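Two Arms and a Box: Project Report
Shop Automation Elective, Paltance Makerspace
Submitted 2023-02-01

My partner on this was Lachlan Ogilvie, who did most of the arm control while I did the packing logic and (somehow) all of the cable shopping. We wanted two arms to load a power cable into an open carton, one arm for each side, without us reaching in to help. I'd been wanting to try it since June, when I packed kits for Sollimport by hand and thought there had to be a better way!

The first month went mostly into the bench. We tried a bare surface and the cables slid all over the place, so we switched to cloth, and that was a huge improvement right away.
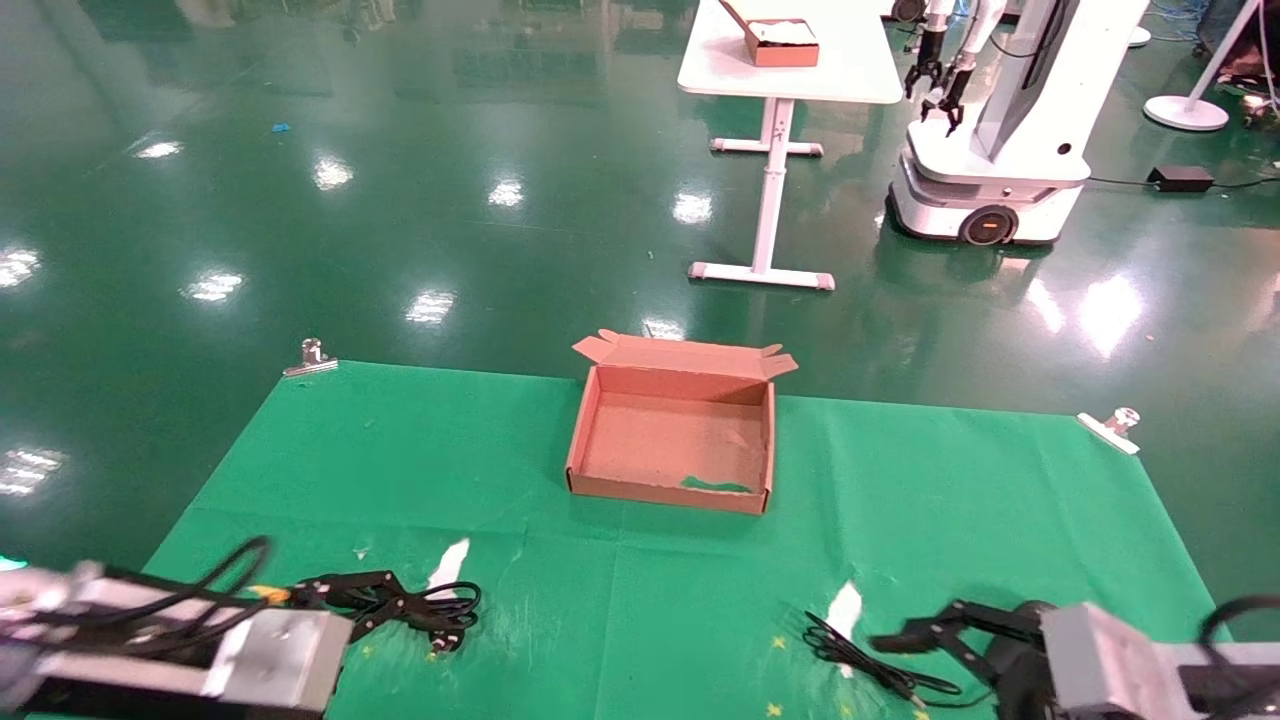
Cables are mean little things to pick up. A rigid part sits where you left it, but a cord flops, curls and springs back, and the control code has no idea it happened. We made it a rule that every run starts from the same setup: box empty and open in the middle of the green mat, back flaps up, grippers on either side of it. The metal clamps on the far corners matter more than they look like they should — before we had them the mat crept forward and all our saved positions went bad. I still haven't gotten the creases out of the cloth.

Lachlan wrote the motion part on top of Malent, the control package the makerspace already had, and I added a small script that decides which arm goes first. My first version let both go at once. You can guess how that went (a lot of stop button). The second version makes one arm wait until the other has cleared the box.

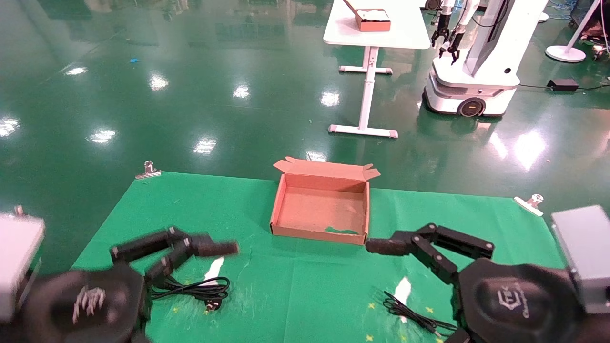 That waiting rule cost us time, but it got us to our first full set of 124 logged runs. I only counted a run if the cable was completely inside the carton, plug included. We ended up with 15 collisions in the whole set, nearly all from before I fixed a typo in the timing table, which I'm still a little embarrassed over.

Approach height was the other big headache, and it took 4 rewrites.
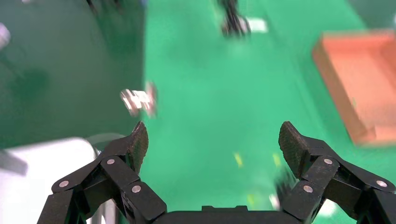 Going in too low pushes the cable away, and going in too high closes on air. Coppens, the shop down the street, let us borrow a height gauge, and with that we finally got numbers we trusted. We also start each approach with the fingers wide open now, so there's a broad gap between the two textured tips and the cord has room to be a bit off. It's slower to close from there, but I'll take slow.

If we get another term, I want to try thicker cords and a deeper carton. Lachlan wants to rewrite my script. He's probably right.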